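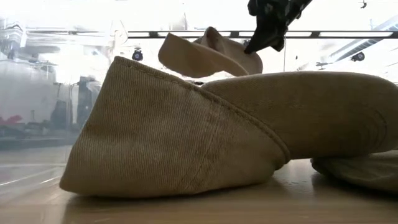 Kendra Friesen says ironing twill before you fold it is a wasted evening, the creases come back in the drawer anyway, and she'd like me to say so out loud at the start. OK Kendra. Said. I half agree. Come back to it under pressing.

Notes for the folding talk, March 2026, Skunden community hall. Forty minute slot, leave ten for questions. Water on the lectern. Don't read these out word for word like last time.

START

Hello, name, the Turnodel shop, nine years of taking in other people's workwear and handing it back in better shape. Mending first, alterations second, folding all day long in between. Last year 2,262 items over the counter. Every one got folded at least twice. So yes, opinions.

Tonight is heavy cloth only. Twill, canvas, denim a little. No fitted sheets. Somebody will ask about fitted sheets. Say afterward, at the tea table.

Leave the slide up while talking. Tan twill on a wood table, still in a heap, one flap lifted up off the back and looping over. You can see the diagonal in the weave if you're near the front. Back rows, come and feel the sample pieces in the break instead.

WHY HEAVY CLOTH IS A PAIN

– Springs back. Fold a tea towel and it stays folded. Fold twill and turn round, it's opened up again like a book.
– Rolls at the edge. Wants to be a tube. Look at the right side of the slide, it has gone into a long roll and there's another layer lying flat under it.
– Seams. A seam is a little rope. Cloth bends everywhere except at the rope, then you get a hump, then everything on top of the hump leans.
– Weight. Pile of six is fine. Pile of fourteen slides off the shelf at night and you think there's a burglar. (pause, this got a laugh in August)

Pass round sample A (soft, washed a lot) and sample B (straight off the bolt, from Elent). Same weight on the label. Feel nothing alike. Ask front row which one they'd rather fold. They always say A. Right answer, but B holds a crease better once you get one into it, so don't write B off.

FIND THE SEAM FIRST

Main thing for tonight. If they go home with one thing let it be this.

Before you fold anything, find the long seam. Run it through your fingers end to end. Don't look, feel. Then decide where it's going to live. Mine lives on the outside edge of the fold, never in the middle. Middle seam = hump.

On the slide there's a raised seam along the top of the heap, and a stitched line that comes off it and curves down across the side. Where the curve meets the sharper crease the cloth is doubled over itself. If you folded from there without sorting it, you'd press that crease in and be stuck with it. I'd pull that out flat before anything else.

Demo 1: work pants from the bag, the bad pair. Find inseam. Lay inseam on inseam. Show the wrong way quick (waistband to hem straight off), show the hump. Then right way.

Don't rush this one. Last time I went so fast the lady with the tablet missed it and I had to do it agian.

LIFT, DON'T DRAG

People drag. Everybody drags, me too when the shop's full. You grab the top layer and haul it across, and the layer underneath comes along for the ride, and now the bottom's crooked and you can't see it because it's the bottom.

So: lift. Pick up the loose part, take it up high enough that it hangs clear, let it loop over, then set it down. Cloth that's hanging sorts itself out. The flap on the slide is up off the table and bending over, pale on the underside where the light gets it. Nice loose loop. That's the shape you're after in the air. If it's pulled tight between your hands you're stretching it on the bias and it'll land as a diamond.

Pinch small. Finger and thumb near the end of the flap, not a fistful. A fistful puts five creases in and you only wanted the one.

Demo 2: canvas apron. Drag it, show bottom layer. Then lift it. Ask for a hand up from anyone who saw the bottom layer move.

TABLE

Short section, skip if running late.

– Smooth table for folding, wood or whatever you've got, wiped. I like wood.
– Not a bed! The bed gives under your hands and you can't press a crease against something that gives.
– Height. Bottom of your ribs minus a hand. Kitchen counters are usually near enough. Dining tables too low, your back will tell you by pile three.
– Light from the side if you can. Overhead light bounces off a pale table and you lose the small creases. Side light shows every one.
– Tape mark on the table edge for fold width. Ours is 338 mm, fits the shelves at the shop. Yours will be somehting else, measure your shelf and take off two fingers.

Caron sell a folding board, people ask. Have used it. Fine for shirts. For twill it's too light, the cloth picks the board up. Don't go on about it.

THE ACTUAL FOLD

Slow down here. Say it and do it at the same time.

1. Shake out once, away from you. Once.
2. Lay flat, seam to the outside edge.
3. Flat hands from the middle out. Push the air out, don't pull the cloth.
4. Any roll at the edge – unroll it, hold it down with your forearm, count to five.
5. Lift the far side, loop it over, set it down a finger short of the near edge.
6. Forearm again, whole length.
7. Halve it. Then thirds if it's pants, halves again if it's an apron.
8. Fold goes to the front of the shelf, loose edges to the back.

Why a finger short: heavy cloth has thickness, the top layer has to travel further round the bend. Go edge to edge and it'll stick out past by the time you've halved it. Hold up the cardboard one to show this. CARDBOARD ONE IS IN THE SIDE POCKET, not the main bag.

PRESSING, OR KENDRA'S BIT

She's right about the drawer. Ironed flat then folded then left under six others, you get the fold lines and nothing else to show for it.

Where I don't agree: one pass along the seam, only the seam. Takes no time. Flattens the rope down, then the fold sits. Steam if you have it. Let it cool before you fold, please, warm twill takes any crease you give it including the ones you didn't mean.

If Kendra's in the room let her answer. Five minutes max or we'll never get out.

STORING

– Heavy at the bottom, obvious, but people sort by color and then wonder.
– No more than six high. Seven if it's the soft stuff.
– Canvas standing up in a crate like records works really well. Works for twill only if the crate's full, half full it slumps.
– Roll instead? Ask the room. For travel yes. For shelves, rolls of twill come undone unless you band them and the bands leave marks.
– Long pieces, curtain lengths and so on, over a rail with a towel under. Turn them round when you remember.

Shelf story if there's time: the winter we took in 472 pairs from Elent when they changed supplier, hallway, stairs, bathtub. Bathtub held more than the stairs. Keep it short.

QUESTIONS THAT ALWAYS COME

Crease won't come out of an old fold: damp cloth over it, press, leave it lying open overnight. Sometimes it's faded along the line and then it isn't a crease any more, it's the color gone. Can't fix that. Be kind about it.

Inside out or right side out: right side in for anything that'll sit near a window. Otherwise don't care.

Zips done up? Yes. Buttons, top one only.

Does starch help: a bit. I don't bother.

Pockets: empty them, smooth the bags down flat toward the hem. Pocket bag bunched up in a fold is the other big hump after seams. (Should this go in the main part? Move it next time.)

Kids helping: give them aprons, not pants.

END

Sample pieces stay on the side table, please handle them, please don't take B home, it's the only one left. Handout has the eight steps and the drawing of the finger short thing. Shop card on the back of it.

Thank the hall. Stack chairs. Get the apron back off whoever has it.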